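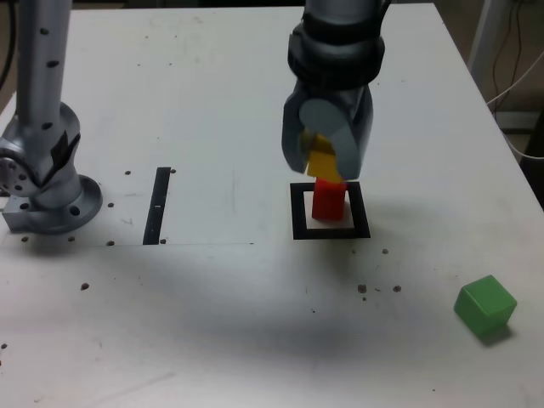

A failed grasp is worth keeping if the operator recovers from it in the same episode, according to Ikechukwu Garba, and worth very little if the operator stops and resets. The remark came during a review of the first collection round for Adon, the manipulation policy being trained at the Kulavlow lab in Dollbridge. The round closed in June with 1,623 recorded episodes of block stacking.

Of those, 455 have been set aside. The lab's review notes give several grounds for this, the most common being an episode that ends while the gripper is still closed on the block. The policy has to learn the release as well as the grasp, and a recording that stops early teaches it to hold on. Other episodes were pulled for dropped joint readings or for a mismatch between the written instruction and the block the operator picked up.

The task is small. Colored blocks are placed on a white table, and an operator drives the arm by remote control to build a stack at a black square outline. In one typical variant, a red block stands inside the square and a yellow one has to be lowered onto it, with a green one left elsewhere on the table as a distractor. The instruction stored with the episode names the colors to be used. The distractor must not be touched, and episodes in which it is bumped are labeled as such and kept in a separate group.

Each episode consists of camera images, joint positions, the gripper opening and the operator's commands, all written against a common clock. Recording starts before the arm leaves its rest position. It ends after the fingers have opened and the arm has backed off far enough to leave the stack clear in the camera view. Operators are asked to keep moving at an even pace. Long pauses turned out to be a problem in the lab's earlier tests, where a policy trained on hesitant driving would stop above the target and stay there.

The hardest part to record well is the last stretch of the descent. The held block hides part of the block underneath from some viewpoints, and a slight tilt in the grasp means that one edge lands first. Experienced operators correct the tilt before contact or let the lower block straighten the upper one as the fingers loosen. Both methods appear in the data. Kulavlow has decided against prescribing one of them for now, although the reviewers have started to tag which was used so that the two can be trained separately later.

The control software comes from Odukoya, which also wrote the playback tool used for review. A reviewer steps through an episode, marks the grasp, the lift, the first contact and the release, and then accepts or rejects it. The marks are stored next to the recording and do not alter it. Rejected episodes stay on disk. Garba said some may come back into use when the lab trains a model to tell a finished stack from an unfinished one, a job for which early stops and toppled blocks are suitable material.

A first version of Adon has been trained on the accepted episodes. It reaches for the right color in most starting layouts and brings the block over the square without trouble. Placement is weaker. The usual fault is opening the fingers slightly too high, after which the block falls the remaining distance and sometimes slides off. The lab has not released a success rate and says it will do so after testing on layouts that were kept out of training.

Lighting is also on the list of open points. The arm throws a broad, soft shadow over the tabletop, and its position changes with the pose. In the first round the lamps were left at one setting throughout, so the model has seen few combinations of shadow and block position. The second round will vary the lamp settings between sessions. Marks and scuffs on the table surface will be left as they are, and the table will not be repainted between rounds.

The plan for the second round calls for 700 further episodes. They will be weighted toward recoveries: the operator begins with a poor grasp or a misaligned approach, then corrects it and completes the stack. For these the lab will use a different starting procedure. The current policy drives the arm until an operator judges that it is about to fail, the operator takes over, and the recording notes the moment of handover. Only the part after the handover is used as a demonstration.

Taking over cleanly has required a change to the Odukoya software. In the existing version the arm jumped if the hand controller was not aligned with it when control passed across. Version 3 holds the arm still until the operator's first movement and measures all motion from that point. It is being tried out in Dollbridge on the stacking task before any new recordings are accepted.

The instruction text is being revised as well. First-round instructions followed a single pattern, naming the block to move and the block to place it on. Second-round instructions will use several wordings for the same task, written before the session and assigned by script. Operators will see the wording on screen and will be able to flag it if it does not match the blocks in front of them.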